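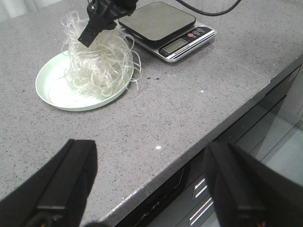 Thin white noodles in a tangled heap on the pale plate.

I have been home from Tamlow for a while now and I still talk about the night market to anyone who stands still long enough. My sister has started leaving the room. So it goes on the blog instead, where you can all leave the room quietly!

If you haven't been, Tamlow is the kind of town you drive through on the way to the coast. It has a ferry dock, a hardware store with a very good key-cutting machine, and a long flat parking lot behind the old cannery. On market nights the parking lot fills up with stalls, strings of bulbs go up between the light poles, and the whole place smells like charcoal and scallions. I first went in February, wearing two sweaters, and ate standing up with my back against a warm fryer. I went again this month in sandals and it was like a different place.

The stall I went back for is Raju. It sits at the far end near the dock, and there is always a line. They make a cold noodle salad with sesame, vinegar, cucumber and a chili oil that sneaks up on you around the fourth bite. I paid, found a curb, ate the whole thing, and got back in line. The woman behind me in the line had driven over from Brudau just for the dumplings two stalls down, and she made me promise to try them. I did. They were great — thick skins, lots of ginger, served in a paper cup with a toothpick. But I was already thinking about the noodles again.

What I love about a market like this is that each stall only does one or two things. There's a man who sells corn. That's it, corn! There's a couple who fold scallion pancakes so fast you lose track of whose hands are whose. One table had nothing but pickles, and I came home with a jar of radish that lasted one day. 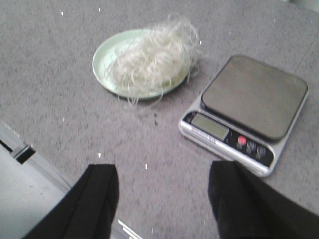 I also finally met Ha-rang Seol, whose newsletter got me to go in the first place. She was eating corn. We ended up walking the whole loop together, and she told me which nights are best (the ones right after rain, when half the town stays home) and where to park so you don't get boxed in by the ferry traffic. She grew up nearby and remembers when the market was three folding tables and a borrowed grill. Now the sign at the entrance says 1,093 people came through on opening night this year, and I believe it, having waited in line with what felt like every one of them.

We finished up at Flokport, the little tea counter by the dock steps. They do a roasted barley tea over ice that I would happily drink every day until October. It comes in a big glass jar that you bring back for your deposit, and the last ferry goes by while you drink it, all lit up, with people waving from the rail. I waved back at every single one of them. Ha-rang pretended not to know me.

Since then I've been trying to get that noodle dressing right at home. So far it's three spoons of rice vinegar, one of sesame oil, a little sugar, soy sauce until it looks like weak coffee, and a lot of grated garlic. It's close, and I've eaten it four times so I can't complain, but theirs has something toasty in the background that mine doesn't have. Ground sesame seeds? A bit of peanut? If you've eaten there and have a better guess, please put it in the comments. I'll try anything you send me.

The market runs through the end of September, and I'm going again as soon as I can talk somebody into splitting the gas. Bring cash, bring a jar with a lid for the pickles, and get in line at Raju first.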